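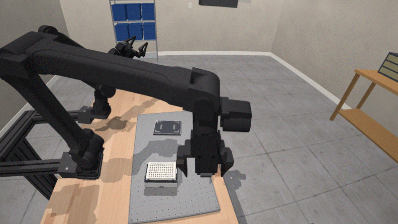 Progress report, Gilalia cell
06/09/2022
Prepared by Daniyal Paracha for the Usmani fund

Dear all,

I write to inform you how the work on the two-arm cell at Prultstead goes since my last report in June. The short answer is that the set-up is nearly finished and the looking-after of the cell is still too much by hand.

**Model of the cell.** Both arms are now in the simulation, on the bench, together with the perforated board, the rack and the dark plate. We use the model to try every change of position before we touch the real cell. In June the rack stood too near to the base of the second arm and the elbow had to fold very much to reach it. We moved it forward on the board and the path became shorter.

**Mounting.** The mounting blocks were checked and the bolts tightened again. One block had a small play, which explained the error that I reported last time. After the repair we ran 1030 cycles without correcting the zero position. The goal agreed with you is 1460, so this point stays open.

**Grippers.** The two arms do not have the same fingers, and for this reason each has its own settings file. The first arm is calibrated. For the second one I wait for a set of spare fingers from Prilard. They promised delivery in 20 days and I have asked them to confirm it in writing.

**Maintenance.** The weekly check takes some 20 minutes. It includes cleaning the fingers, listening to the joints while they move slowly, and comparing the home position with the stored values. I wrote the instruction in two pages and hung one copy beside the cell. The night shift has not yet been trained on it.

**Problems.** The wrist cable of the first real arm was rubbing against its cover. I changed the cable and put a softer sleeve, but I would like to keep one complete cable in stock. At present we have none.

**Money.** We stay inside the budget for this part. The spare cable is not included and I ask for your permission to order it.

Next I will calibrate the second arm, train the night shift and repeat the long run from zero. If you wish to visit the cell, please write to me some days before.

With kind regards,
Daniyal Paracha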